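Another weekend build, another lesson in grip

Posted by Vignesh Thampi in March
14 comments | 31 shares

I have read a lot of blog posts about teaching a robot to fold laundry, and almost all of them end with a folded towel. I never quite trust them. How many towels came before that one? Who straightened it out at the start? So I went into our own build at the Tinddale workshop with my arms crossed, and I want to write down where we are before anybody gets a good result and starts editing the story.

The short version is that we have two hand-held grippers, a pile of cloth, a lot of cable and no robot that can fold anything.

The grippers are Malathi Suvarna's design, more or less. She started from a set of plans that promised a finished pair in one evening. It took us most of a month. The plans assumed a jaw that closes straight, and ours closed straight on the bench and crooked the moment you put any load on it. Malathi shimmed the pivot, then shimmed the shim, then took the whole thing apart and drilled it again. I said at the time that we should buy a pair. I still think so. She pointed out that the pair I wanted cost 800 dollars and that I was not offering to pay, so we kept drilling.

The idea is that you hold one in each hand and do the chore yourself, but only through the jaws, and the motion gets saved for an arm to copy later. It sounds easy. You have been folding things since you were six. Then you pick these up and find out how much of folding is in your fingertips. You can't feel the hem. You can't rub two layers apart. You end up pecking at a corner like a chicken, and when you do get it you have no idea if you have one layer or two until you lift.

We settled on one small blue cloth for the first round because Malathi wanted something plain with a clear edge. I argued for a T-shirt. A square of cloth is the friendliest laundry there is, and nobody I know has a dresser full of squares. If the thing learns this cloth on this table, then it has learned this cloth on this table. She said to get one thing working first. We have had this argument maybe every time we've been in the same room.

The software side is a package called Prornar, which one of the other members swears by. I don't swear by it. It installs fine, and then it wants everything named its own way, and if a cable drops out for a second it keeps on saving as if all is well. We lost a whole evening to that. The counter on the screen said 200 folds. When we opened them up, 466 files were sitting in the folder and a good share had only one hand in them. I don't know how you get from one number to the other and neither does the guy who swears by it. We threw out the lot and began again.

Since then I write each take in a paper notebook. Malathi laughs at the notebook. The notebook has not lost anything yet.

What I have come around to, a little, is the lift. We used to start with the cloth flat and go straight to the fold, and the far corners would bunch up and drag. Now we take both top corners, bring the whole thing up off the table, pull it square, hold, and lay it down away from us. It adds a few seconds to every take and my forearms complain, but the cloth starts each fold in a shape I'd be willing to defend.

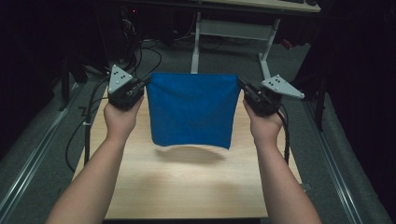

The hold matters more than I wanted it to. Pull too hard and a corner pops out of the jaw. Go slack and the top edge sags, so the cloth lands with a wrinkle down the middle that you then fold into the finished piece. I tried lining the jaws with a strip of rubber from an old Ceteck mouse pad. It gripped so well that it wouldn't let go, and I was standing there shaking my hand like something had bitten me. We went back to bare jaws.

Will an arm be able to copy any of this? My guess is that it will copy the parts we do the same way every time, and that's a shorter list than Malathi thinks. She lays the cloth down left side first. I go right. Neither of us noticed until we compared takes, and now we have to pick one, and of course we both think ours is the normal way.

Next on the list is strain relief on the cables, which tug at my wrist whenever I reach across. After that she wants to try the arm that's been sitting in the back at Rallis. I've asked to see it pick up a sock first.

Filed under: workshop, grippers, doubts

Contact | Copyright Vignesh Thampi | Back to top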